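Teaching Two Arms to Share a Table

Inside the Ferska project, where the hardest part of moving a cup has proved to be deciding which arm should do it

December 2018

The robotics laboratory at Bravunau occupies the upper floor of a former printing works, and most of what happens there is quiet. The arms move slowly. The people who look after them spend the greater part of the day at their keyboards, reading logs. Visitors who come expecting speed are usually shown the planning software first, and the institute makes no apology for this. The Ferska project was set up to study how a pair of inexpensive arms might be made to work in the same small space without a human being arranging every movement in advance, and that is a question of software before it is a question of motors.

The difficulty is easily stated. A single arm standing at a bench has only the bench to avoid. When a second arm is placed opposite, each becomes a moving obstacle to the other, and a path that was safe at the moment it was planned may be blocked by the time it is followed. The usual answer in industry is to divide the table with an imaginary line and forbid either arm to cross it. This is safe, and for many purposes it is sufficient. It also rules out every task in which both grippers must reach the same object, and those are the tasks the Ferska group wished to study.
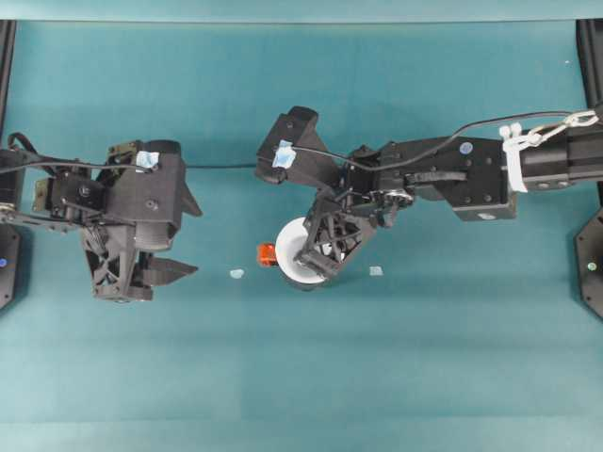

Reading time: 4 minutes

The project's planner, known as Vumari, treats the middle of the table as a shared resource. Before an arm may enter, it must request a region of space for a stated period, much as a train must be given a section of track. If the request does not clash with one already granted, the arm proceeds. If it does, the planner looks for a later slot or a different approach, and will hold the gripper at a waiting position until one is found. A cup is a favourite test object, as its narrow opening leaves little room for a finger that arrives even slightly off course.

Early versions of the planner were too cautious. In a trial held in April, the two arms were given 48 simple handling tasks and left many of them unfinished, each arm giving way to the other until the time limit ran out. The team had expected collisions and had prepared for them. It had prepared less well for politeness. The remedy was a ranking system in which the arm that has waited longest receives the next grant, together with a rule that a region must be released as soon as the gripper has left it.

Perception is handled by a separate program, Fontana, which takes the view from over the table and keeps a list of what is on it and where. The arms themselves are the chief nuisance here. A gripper working on an object will often hide that object from above, and a program that believes only what it sees will conclude that the object has gone. Fontana therefore keeps a hidden item on its list, with a confidence value that falls as time passes. The planner may act on a fairly confident entry and must look again before acting on a weak one. The threshold between the two has been altered many times, and the present value is regarded within the group as a compromise.

Every run is recorded in full, including joint positions, planner requests and the state of the object list. The archive held 1067 runs when this article was prepared, of which 789 had been checked by hand and given a label describing the outcome. Checking is slow work and is shared among the whole group, senior staff included. A replay tool written for the purpose allows a run to be stopped at any point and the planner's pending requests to be laid over the table plan. Several faults first put down to the motors were traced by this means to clocks that had drifted apart on the 2 control computers.

Work continues on the release rule, which still behaves poorly when an arm is asked to pause with its gripper closed on an object. The group intends to make the replay tool available to other laboratories once its file format has been settled. The planner will follow when its documentation is complete, and requests for early access may be addressed to the project office at Bravunau.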